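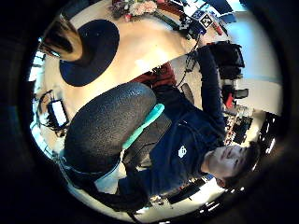

Re: Town council and the recording of meetings

Hello everyone,

I meant to answer this sooner, but I wanted to read the whole proposal first, and it is not a short thing to get through after supper. Thank you to whoever posted the link. Let me quote the part of the earlier message that got me going, so that people joining the thread can follow along:

> I don't see what the fuss is. The Oltville council will still publish
> written minutes, same as always. If they want to stop posting the
> recordings to save a bit of money, that's fine by me. Only a handful
> of people ever watch them, and anyone who cares enough can go along
> and sit in the room.

I do understand the point about money, and I'm glad you raised it so plainly. I've lived here long enough to remember when we had no recordings at all, and we got by. But I'd ask you to compare the minutes of the March meeting with the recording of the same evening. The minutes give the bus shelter question two lines: "Matter discussed. Deferred." The recording has the better part of an hour on it, including a promise from the chair that the Stotby road residents would be written to before any decision. My sister-in-law lives on that road and she has had no letter. Without the recording she would have nothing to point to, and she is not the kind of person to make a scene without something to point to!

As for going along in person, I used to, every month. Then the start time moved to 5:30, and I simply can't get across town from work by then. I doubt I'm alone in that. Parents with small children can't do it either, and the bus from Wellau doesn't arrive until after the public comment period has closed.

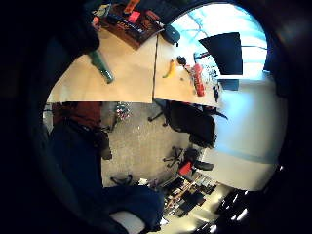 Banana and bottle on the desk.

Now, the cost. The figure in the proposal is $3030 a year, and I have no quarrel with it as a figure. But $700 of that is for a storage contract that comes up for renewal in June anyway, and I'd have liked to see a sentence on whether there is a cheaper one. Ruawai keeps its recordings up for 3 years and then moves them to the library, where you can ask for them at the desk. That seems a perfectly sensible arrangement to me, and I would be happy with it here.

What bothers me most (and I'll stop soon, I promise) is that the proposal is on the consent list, so it can pass without any discussion unless a member asks to pull it off. I don't say anyone meant harm by that. It's a long agenda and things get bundled together. Still, a change like this one ought to be talked about out loud, with the recorder running.

So I've written to both members for my ward and asked them to pull the item. A few polite sentences were enough, and I had a kind reply from one of them the same afternoon. If you feel as I do, please write to yours before the agenda closes at noon on the day of the meeting. If you feel the other way, write to them too – they ought to hear from all of us.

Warm regards to all, and thanks for keeping this list so civil,

A neighbor on the north side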